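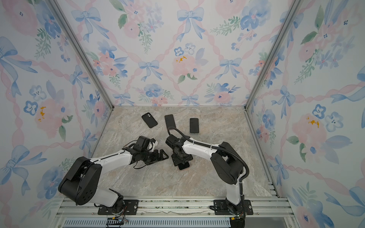 Black phones on the marble-pattern floor.

Lining a box with wallpaper, Rovine pattern 829

1. Clean the panels and let them dry.
2. Cut the back piece first. Add 5 mm on each side and 100 mm at the top.
3. Line up the ribbon lattice at the corners before pasting. Side walls come next, left then right.
4. Smooth from the center out with a Wusow felt edge. Trim at the floor line.

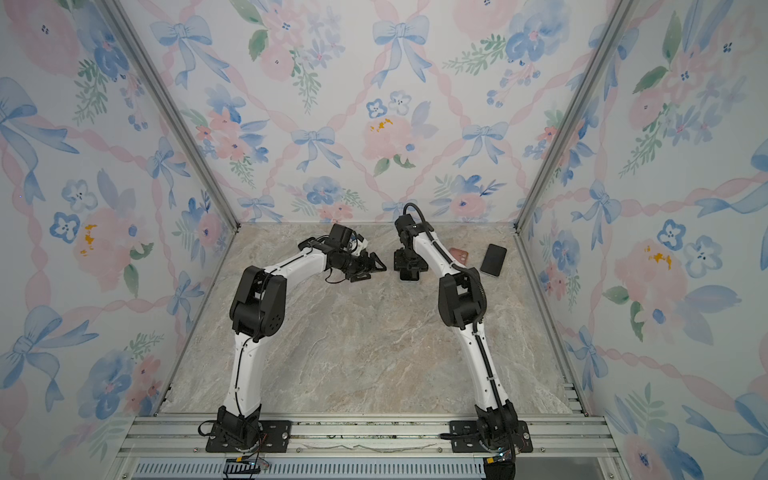 Back and side walls in the same lattice paper, with thin silver trim along the floor line.

5. Press the trim down over the cut edge and leave the paste to set overnight.

Paste: Odovex light grade, mixed for thin paper. Vinyl paper needs the heavy grade.

Updated 02/02/2021: trim allowance in step 2 corrected.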